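Jellmont Residents' Group, Washroom and Kitchen Meeting
Friday, 10 a.m.
Present: Kenji Gallagher (chair), Valeriano Pacheco (minutes)

1. Last meeting. Notes approved with no changes.

2. Shower shelves. Valeriano brought the black metal corner shelf. Slots in the base will let water drain. Kenji asked if the raised lip would hold tall bottles. Agreed to try one shelf in the Godoy wing before ordering 10.

3. Budget. $1,155 left for the year. Shelves and fixings not to go over $440.

4. Kitchen. Drawer liners still to be cut. Valeriano to do by October.

Meeting closed 10:51.
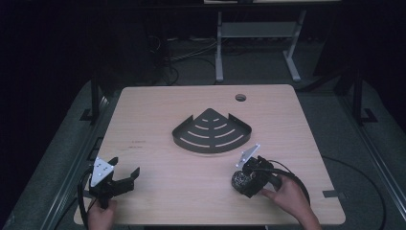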